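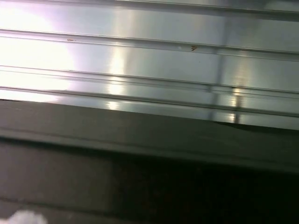 Figure 7.1 Long ribs and grooves formed in a stainless steel surface.

Chapter 7
Giving Stiffness to Thin Sheet

A flat sheet of metal is easy to bend with two hands. If the same sheet is pressed so that it carries a row of ribs, it becomes much harder to bend across the ribs, although no material has been added. In this chapter we study why this is so, and how the designer can choose the depth and the spacing of the ribs.

The reader will remember from Chapter 6 that the stiffness of a beam depends strongly on its depth. A rib works in the same manner. It moves a part of the metal away from the middle plane of the sheet, and there the metal can resist bending much better. The gain is in one direction only. Along the ribs the panel behaves like a set of small beams, while in the other direction it may fold almost as easily as before, sometimes even more easily. Many failures in practice come from forgetting this second direction.

We shall use one case through the whole chapter. The roof of the market hall at Pernport was covered with ribbed sheets, each 3000 mm long, laid on timber supports. After one December with heavy snow, 16 of the sheets showed a permanent sag. The workshop of Antoniadis in Todton measured them and found that the ribs had been pressed less deep than the drawing asked for. The difference was small – it could hardly be seen by eye – but the loss of stiffness was serious.

Section 7.1 treats the single rib and its second moment of area. Section 7.2 extends the method to a panel with many equal ribs. Section 7.3 deals with local buckling, which sets a limit to how thin the sheet can be made. The calculation for the Pernport roof is given in full on page 177.

Before you begin

You should be able to find the centroid of a simple section and to use the table of steel properties on page 159. Take also a sheet of writing paper, fold it into narrow pleats and lay it between two books. Load it with coins, first flat and then pleated, and write down both results. You will need them in Exercise 7.4.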